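Kincaid Street Kitchen: the cookware and play food gallery

The teaching kitchen at Kincaid Street opened in September, on the ground floor of the old Revent building. The room is used for cookery sessions, for play mornings and for trying out table layouts before a group comes in. This page covers the pans and the play food, which are kept together on shelf 19.

Everything on the shelf can be borrowed by other groups in Clellov. Please quote the item number when you write to us.

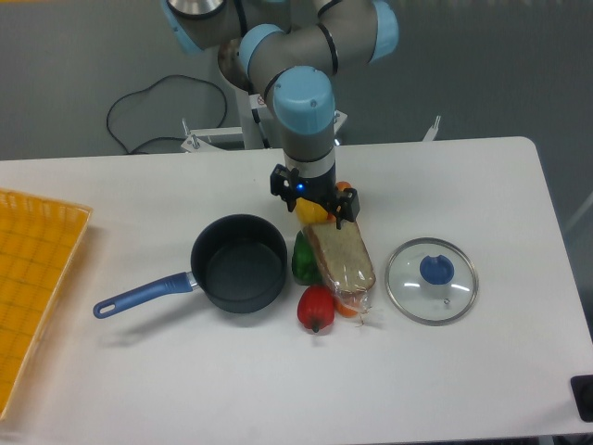
Skudura Lane
Gallery editor, Kincaid Street Kitchen

Saucepan and lid (item 727)
Dark grey nonstick pan with a long blue handle. There is a hole at the end of the handle for hanging. The lid is glass with a thin steel rim, a blue knob and a small steam vent.

Peppers (item 954)
Red, green and yellow. The red one is on its side, stem towards the front of the table. They go back in the vegetable box after each session.

Sliced bread (item 622)
A loaf in a clear plastic bag, twisted at the end. Leave it in the bag when you set the table, and keep the bag when you put things away.

The table
White, rectangular and easy to wipe down. It seats one small group and stays in the kitchen when the other items go out on loan.

Loans run for a fortnight. Collection is from the side door, before noon.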